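4. Entering your squad and picking a match-day eleven

By now you should have a club, a season and a password you have already forgotten. Section 4 covers getting players into Clakel and getting 11 of them onto a team sheet before the referee starts looking at his watch.

4.1 Adding players

1. Open Squad and tap New Player.
2. Type the name as it appears on the league registration card. Nicknames go in the second box. A league secretary once received a team sheet listing "Big Tone" at left back and did not enjoy it.
3. Enter the registration number. Leading zeros count.
4. Choose up to 3 positions, favorite first. Every player will tell you he is a striker. Use your judgment.
5. Tap Save. The player appears in gray until the league confirms the registration, then turns black.

Note: A gray player can be picked for friendlies. Clakel will let you pick him for a league match too, after a warning, and the points deduction that follows is between you and the league.

4.2 Players joining from another club

1. Ask the old club to release the player. In Clakel this is Squad > Player > Release, and it takes them four seconds once they get around to it.
2. When the release arrives, tap Accept and check the date. The player is eligible from the day after.
3. Check the Suspensions tab. Bans travel with the player, and so do unpaid fines.

Caution: Do not create a second record for someone whose release is slow. Anika Ferreira at Ruvness Rovers did this in July with a midfielder, and he spent the first month of the season with two birthdays and twice the yellow cards. Merging records is possible (see 9.2) but you will want a cup of coffee and a quiet room.

4.3 Building the team sheet

1. Open Fixtures and tap the match.
2. Pick a formation, or tap Blank if your formation is more of a feeling.
3. Drag players onto the field. Injured players carry a red cross and will not drag, however important the match.
4. Add substitutes. The default bench is five. Your league may allow more; change it under Competition Rules.
5. Set a captain. Without one the Submit button stays gray, and this accounts for most of the phone calls we get at 1:50 p.m.
6. Tap Submit. Both clubs see the sheet once both have submitted, so there is no use peeking.

Note: After submitting you can make one change for an injury in the warm-up. Tap Late Change and enter the reason. "Hangover" is accepted by the software – the referee may take another view.

4.4 If the field has no signal

Many don't. The ground at Millet Lane has one bar, behind the far goal, and it comes and goes with the wind.

1. Before leaving home, open the fixture and tap Keep Offline.
2. Fill in the sheet as usual. It is stored on the phone.
3. Show the referee the sheet on screen, or print it from the Werkby booth if your league uses one.
4. Tap Sync when you next have a connection. You have 8 hours from kickoff.

Caution: Keep Offline works on one phone at a time. If the manager and the assistant both edit the sheet, the last one to sync wins, and the argument afterward is not covered by this manual.
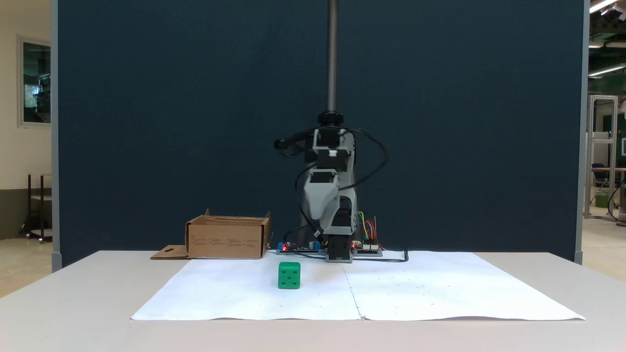 Once the sheet has synced, a green tick appears beside the fixture and the sheet is locked. Goals, cards and substitutions are entered separately, and Section 5 deals with those.

Last updated: July, by Odette Bouvier

Related sections
Setting up your club and season
Recording goals, cards and substitutions
Suspensions and fines
Merging duplicate player records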